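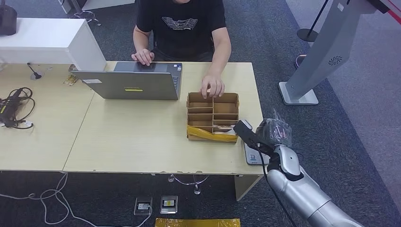
Posted by Marites Belmonte on 2026-04-18
4 min read

Part numbers change when I open a CSV export in Excel, and the damaged file won't import

I keep stock records for a small repair parts business. The stock program is Zetum, which has no bulk edit screen, so bin locations have to be changed by exporting the item list to CSV, editing it in a spreadsheet, and importing it again. Bins are divided cardboard boxes and the location code is box, column, row.

The export has 3,871 rows. After I edited the location column and saved, the import rejected 300 of them with "item not found." I compared the rejected rows with the original and found three kinds of damage:

1. Leading zeros are gone. 004417 became 4417.
2. Our Munshi parts have 18-digit codes. The last three digits are now all zeros.
3. A few short codes with a letter E in the middle, such as 12E4, turned into 1.20E+05.

I tried formatting the column as Text after opening the file. The cells moved to the left side but the values stayed wrong. A custom format with zeros brought back the look of the first group, but some of our codes are four digits and some are six, so I can't apply one format to all of them.

Is there a way to open the file without this happening? And can I repair the copy I already edited? It has most of a day's work in the location column. Windows, desktop Excel, Microsoft 365.

tolland_r

The file isn't being changed by the export. Open the original in Notepad and the codes will be intact. A CSV holds no type information, so when you double-click it Excel guesses, and anything that looks like a number is stored as one. Numbers are kept to 15 significant digits. On an 18-digit code the last three are replaced with zeros at load time, before you can format anything. Setting the column to Text afterward only changes how the already damaged value is stored.

To load it correctly:

Start with a blank workbook. Data > From Text/CSV, pick the original export. In the preview window set Data Type Detection to "Do not detect data types." Click Load. Every column arrives as text. If you need the quantity column as a number, click Transform Data instead and change the type of that column only.

When finished, save as CSV UTF-8. Text cells are written as they stand, zeros included. Do not open the saved CSV by double-clicking to check it, because that repeats the problem, and if you save again you are back where you began. Check it in Notepad.

For the copy you already edited: the lost digits can't be recovered from that file. The location work can. If you did not sort or delete rows, load the original as above, then paste your location column into it. Spot check the descriptions in both files at the top, middle and bottom first. If you did sort, you need some other unique column to match on. Does the export include an internal record ID? If it does, use XLOOKUP on that. Don't match on description unless you are sure there are no repeats.

gene.m.w

Just put an apostrophe in front of the number. Works for me.

Marites Belmonte

The apostrophe works when I type a code by hand, but I'd have to retype the column. There is a record ID in the export, the second column, and it is short enough to have survived. I did sort by location. I'll try XLOOKUP tonight.

tolland_r

One catch. After the From Text/CSV load the ID will be text in the new sheet and a number in your edited one, and XLOOKUP will return #N/A on every row. Convert one side. =XLOOKUP(VALUE(B2),Edited!B:B,Edited!F:F) should do it, with F replaced by whatever your location column is. If the IDs have leading zeros, VALUE still matches, as long as no two IDs differ only by their zeros.

pell_hardware

Agree with the above, plus two things.

Recent Microsoft 365 builds have switches under File > Options > Data, in the Automatic Data Conversion section, for leading zeros, long numbers and the letter E case. Turning them off covers all three of your groups. It is a setting on one computer, so a coworker's machine will still mangle the file.

Also, don't use COUNTIF to look for duplicate codes. It treats digit strings as numbers even when the cells are text, so two 18-digit codes with the same first 15 digits are counted as the same item. Use =SUMPRODUCT(--EXACT(A$2:A$3872,A2)). It is slow on a list that long but the result is right.

Marites Belmonte

Lookup worked after adding VALUE. The import went through with 2 rejects, both old Plallari items that had been deleted from the item list after the export was made. Marking tolland_r's first reply as accepted.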